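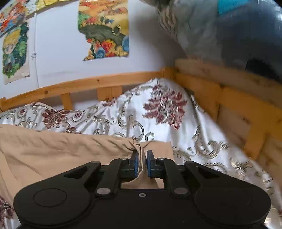 Recolha com garra manual em casas particulares: regras revistas

Entra hoje em vigor, 13 de fevereiro de 2018, a segunda versão das regras de recolha com garra manual. Aplica-se a todas as equipas da Dasisow que trabalham em casa de participantes e substitui a folha que circulava desde junho. Quem ainda tiver a folha antiga na mala do equipamento deve deitá-la fora.

A revisão foi feita por Ketsara Ongart, com a colaboração de Macario Cortés na parte dos tecidos. Das 1 556 sequências entregues no projeto Unetti, 1 140 passaram à primeira na verificação. As restantes voltaram para trás, e a maior parte por três motivos: pega mal fechada no arranque, movimento demasiado rápido no fim e objetos pessoais reconhecíveis. As alterações concentram-se nesses pontos. O resto do texto ficou quase igual.

Antes de entrar na divisão

O consentimento é assinado por divisão e não pela casa inteira. Um quarto autorizado não autoriza o corredor. Se a pessoa mudar de ideias a meio, a sessão para e o material dessa divisão é apagado no próprio dia, com registo na ficha.

Nos quartos de crianças é precisa a assinatura de um adulto responsável, que tem de estar em casa durante toda a recolha. Fotografias de família, nomes escritos, horários escolares e medicamentos são retirados do campo de visão pelo morador. O operador não mexe neles. Desenhos impressos e cartazes decorativos podem ficar na parede, desde que não tenham nome nem fotografia de ninguém. Em caso de dúvida, pergunta-se ao morador e anota-se a resposta.

Não se arruma a casa para a recolha. A versão anterior era ambígua neste ponto e houve equipas a esticar colchas e a alinhar almofadas. A roupa de cama fica como estava, com padrões e vincos, e os cabos presos à parede ficam presos à parede. Só se afasta o que representa perigo para o operador ou para a garra.

Verificação da garra

Faz-se no início de cada sessão e outra vez depois de qualquer queda, por pequena que seja:

Os dois dedos abrem e fecham sem prender a meio do curso.
As almofadas ficam frente a frente e tocam-se por igual de cima a baixo.
Nenhum eixo das articulações tem folga que se sinta à mão.
As almofadas estão limpas e secas. Limpam-se com pano húmido, sem álcool.
A lente está limpa e a fixação não roda.

As almofadas trocam-se ao fim de 400 ciclos de trabalho com tecido, mesmo que pareçam boas. O contador é posto a zero na ficha e não na aplicação, que continua a somar. O stock de almofadas Stöcker está no armário do piso de baixo. Quem levar o último par de uma caixa avisa o armazém.

Trabalho com roupa de cama

É a secção que mais mudou. Até agora os tecidos seguiam as regras gerais dos objetos, e para uma caneca ou um comando essas regras chegavam.

A pega faz-se numa prega e nunca no tecido esticado. O operador aproxima a garra aberta, deixa que se forme uma dobra entre as almofadas e só então fecha. Se a dobra escapar, abre por completo e recomeça. Fechar várias vezes seguidas sem abrir até ao fim conta como falha e a sequência é marcada como tal.

Quando há duas camadas, por exemplo um lençol ou uma manta fina em cima de um edredão, a ficha tem de indicar qual delas é o alvo. Se as duas vierem agarradas, a sequência não se apaga: marca-se «camada dupla» e repete-se. O Macario pediu expressamente que estas sequências fossem guardadas, porque fazem falta na avaliação.

A mão livre não ajuda. Não alisa, não segura o canto oposto, não empurra a prega para dentro dos dedos. Se a tarefa não se conseguir fazer com uma só garra, passa para a lista de tarefas a duas garras e fica para outra sessão.

Cada movimento começa e acaba com um segundo de pausa. Nas camas com grade ou painel lateral, o operador entra pelo lado aberto sempre que houver um. Se tiver de passar por cima do painel, levanta a garra à vertical antes de a deslocar. Foi numa destas passagens que se partiu um braço de articulação no outono, e a reparação deixou a equipa parada dois dias.

Não se puxa tecido preso. Se o lençol estiver entalado debaixo do colchão, o operador pousa a garra, solta-o à mão e regista a intervenção. O mesmo vale para rendas, botões, molas e fechos: a garra não se fecha em cima de peças rígidas cosidas ao tecido.

Higiene

Entre duas casas, as almofadas são sempre limpas e o corpo da garra passa-se com toalhete. Se alguém da casa estiver doente, a sessão é remarcada. Não se recolhe em camas ocupadas, nem quando quem lá está é o gato.

Duração e pausas

Vinte minutos seguidos com a garra na mão, no máximo, e depois dez de descanso. Recebemos queixas de dores no pulso de operadores que faziam sessões de uma hora sem parar. Quem tiver dores deixa de recolher nesse dia e passa à anotação, sem perda de pagamento.

Fichas e entrega

A ficha nova tem o código 132 no canto superior direito. As antigas são aceites até ao fim do mês, desde que tragam preenchidos à mão os campos «alvo» e «camada». A entrega faz-se no próprio dia, pela ligação do escritório. Não se enviam gravações pela rede do morador, mesmo que ele ofereça a palavra-passe.

As equipas que recolhem para o Dritby seguem estas mesmas regras, com uma exceção: nesse projeto a pausa inicial é de dois segundos.

As sessões de esclarecimento são na quinta-feira, às 10h e às 15h, na sala pequena. Basta ir a uma. Levem a vossa garra, para a Ketsara poder ver o alinhamento dos dedos. Dúvidas sobre consentimentos são com ela, dúvidas sobre tecidos com o Macario.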